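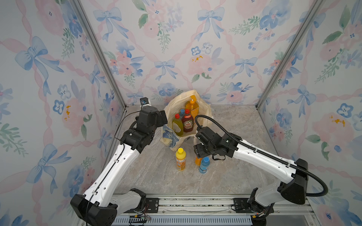 Cleaning supplies and a canvas tote bag. Four bottles are in the bag and three stand in front of it.

Rundgate Residences
Household Cleaning Supplies: Frequently Asked Questions
Last updated Sunday, August 16, 2026

The answers on this page apply to all residents of the Rees and Vimlow buildings in Nullodstead. They cover the collection, carrying, storage and return of cleaning supplies issued by the Residence Office. Supplies that residents buy for themselves are covered only where this is stated.

Who may collect a supply bag?
Any person named on a current tenancy agreement may collect a bag. One bag is issued to each apartment. Residents who share an apartment should agree among themselves who will collect it, as the office does not keep separate records for individual rooms.

Where are bags collected?
Bags are issued at the Residence Office on the ground floor of the Rees building, Room 4. Residents of Vimlow use the same counter. Please bring your apartment key or a copy of your agreement.

What does the bag contain?
Contents vary with the stock on hand. A bag will normally include dish soap and at least one general household cleaner. The office does not guarantee a particular brand, scent or bottle size, and bottles may not be exchanged at the counter for a different scent.

How should bottles be placed in the bag?
All bottles must stand upright with their caps closed. Place the tallest bottles, including those with pump dispensers, toward the back of the bag and the shorter ones in front. Turn the pump to its locked position before lifting the bag. If a pump has no lock, carry that bottle separately.

Can every bottle be carried in one trip?
The canvas bags are open at the top and should not be filled to the point where bottles lean over the edge. Any that do not fit comfortably should be left on the counter and collected on a second trip. Staff will hold them until the office closes that day.

May food be carried in the same bag?
No. A bag that has been used for cleaning supplies must not be used for groceries, even after washing.

How should supplies be stored in the apartment?
Keep bottles in a closed cabinet, out of the reach of children and pets, and away from the stove. The cabinet under the kitchen sink may be used if it is fitted with a child latch. Latches are available from the office on request. Do not leave bottles in hallways, stairwells or laundry rooms.

May products be poured together or moved to other containers?
Products must never be mixed. They must also remain in their original bottles with the labels in place. The office will not accept a bottle whose label is missing or cannot be read.

Which product should be used on stone or marble-patterned surfaces?
Read the label of the product first. Acidic cleaners, including vinegar and most limescale removers, can damage natural stone. For routine care, a few drops of mild dish soap in warm water are sufficient. Wipe the surface again with clean water and dry it with a soft cloth.

May wallpaper be cleaned with these products?
Residents should not apply liquid cleaners to wallpaper. Light dust may be removed with a dry cloth. Marks that remain should be reported to the office on Form 828, and residents should not attempt to rub them out.

How often may supplies be replaced?
Each apartment may request replacements up to 2 times per term. The allowance is renewed in January and does not carry over.

What should be done with empty bottles?
Rinse them, replace the caps and place them in the recycling container beside the Rees loading door. Partly full bottles should be returned to the counter. They must not be emptied into sinks or outdoor drains.

What happens if a bag is damaged or lost?
Report the matter to the office. The first replacement bag is issued without charge. A fee applies to any further replacement and will be added to the next monthly statement.

Whom should residents contact with other questions?
Questions may be addressed in writing to Alaric Escobedo, Residence Services, at the Rees building office. Please include your building and apartment number.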